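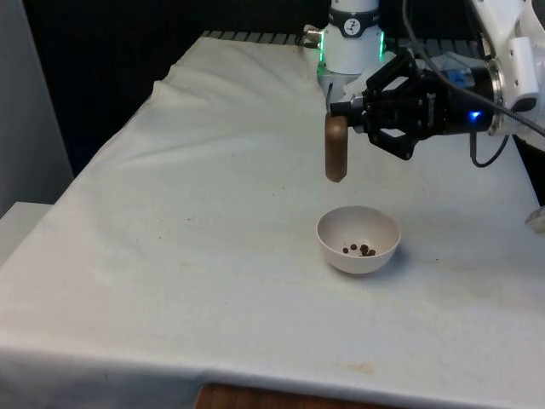
small white bowl on a white cloth, few dark brown bead-like pellets in it

Clear embossing powder going cloudy on dark cardstock - help
Papercraft & Stamping > Techniques

inkypaws_jo
18 May 2018
Quick one before I lose my mind. Making place cards for my niece's wedding in August, navy cardstock, stamped with the Trosier clear pigment pad, Dremik clear powder over it, heat gun. Should come out glossy right? Mine come out milky. Like a white haze over the whole stamped bit. Some letters fine, the rest look like dried glue. Same pad, same jar. Tried three cards in a row, all different. Any ideas??

marlowstamps
Too much heat or not enough. Bet its not enough. Clear goes milky first and THEN turns glossy, people stop early because they're scared of scorching.

inkypaws_jo
I kept going on the second one until the card curled up. Still hazy in the middle.

TuckerB
Then it's overcooked. Powder sinks into the card and goes flat and dull. Hold the gun further off, keep moving, stop the second it goes shiny.

marlowstamps
Sinking in looks oily and dark, not milky. Different problem.

TuckerB
Depends on the card. On the cheap navy stuff with the white core I get a pale look every time I overdo it. What card is it Jo?

inkypaws_jo
Drerkton smooth, navy. Not white core, I tore one to check (ok I tore one because I was mad, but I did check)

glue_and_gesso
How old is the powder? Had a jar that got damp, clumped a bit, I broke it up with a toothpick and used it anyway. Everything came out cloudy with tiny bubbles. New jar, problem gone.

inkypaws_jo
Um. Old. It lived in the basement thru two moves. There are some clumps.

glue_and_gesso
There you go

marlowstamps
Clumps wont do it on their own. Sieve it. I use a tea strainer, no way am I throwing out a full jar.

glue_and_gesso
It's a few bucks and it's for a wedding. Throw it out.

Fiachra Ní Chonaill
Couple of things, typing on my phone so sorry for the mess.

Damp card will do this too, as well as damp powder. Run the heat gun over the blank card a few seconds before you stamp. Let it cool. Then the anti-static bag, then stamp.

Heat gun needs to be hot BEFORE it goes near the card. Count to ten off to one side. If you start cold you blow half the powder off and the rest melts in patches, which sounds like your "some letters fine".

And clear on navy is tough anyway. It doesnt look like anything until it catches the light. What effect are you after? If the names have to be readable from a chair I'd go with silver or white powder.

inkypaws_jo
Tone on tone, bride's choice. Dark shiny navy on matte navy. She saw it online. I'm not skipping the warm up exactly but not doing ten seconds either, more like two

TuckerB
Tone on tone is lovely, ignore the silver talk. But do a dark ink under it. Navy pigment ink then clear on top, much deeper than the clear pad.

Fiachra Ní Chonaill
Not saying it isn't lovely, saying guests have to find their seat

TuckerB
They'll manage

marlowstamps
Agree with Tucker for once. Cullinane do a navy that stays wet long enough. Don't use a dye ink, it dries before you get the lid off the jar.

paperboat537
Has anyone asked about the pad? Some clear pads are watermark pads, made to darken the card, and some are embossing pads with a bit of tint. I've had haze from over-inking with the watermark kind. Ink puddles, powder sits on top of the puddle, never melts clean. Tap the stamp on the pad 4 times, light, don't mash it.

inkypaws_jo
I mash it

paperboat537
Everyone mashes it

glue_and_gesso
I never mash and I still got haze from the old jar. Just saying. It's the jar.

marlowstamps
OK but she should change one thing at a time or she won't know. Strainer first, costs nothing.

glue_and_gesso
She doesn't need to know, she needs place cards

inkypaws_jo
lol. Right, trying tonight: preheat the card, gun properly hot, light taps, sieved powder. If still cloudy I buy a new jar. How many do you get out of one btw? Have to make a lot and don't want to run out with half done in a diffrent batch

Fiachra Ní Chonaill
Loads if you tip the extra back. Fold a sheet of scrap paper down the middle, shake over that, pour back in. Buy two jars together though, same shop.

inkypaws_jo
Update. Did 12. Eight are good, really glossy, edges sharp. Four still have haze, all four were from the first lot before I remembered to heat the card. So damp card??

Fiachra Ní Chonaill
Sounds like it. Get the pack up out of the basement.

glue_and_gesso
Or the powder in the jar had dried out a bit by then from being open near the gun. New jar.

marlowstamps
You are relentless

inkypaws_jo
Ordering a new jar anyway to be safe, and the navy Cullinane pad to test. Card is now on top of the fridge. Can the hazy ones be saved or are they trash?

TuckerB
Reheat from the BACK of the card. Slow. Works maybe half the time for me. If it doesn't clear, use them for testing the navy pad on the other side.

paperboat537
Second reheating from the back. Tweezers or a clothespin, don't hold it with your fingers, ask me how I know

inkypaws_jo
Two cleared from the back! Other two are test cards now. Will post again when the navy pad gets here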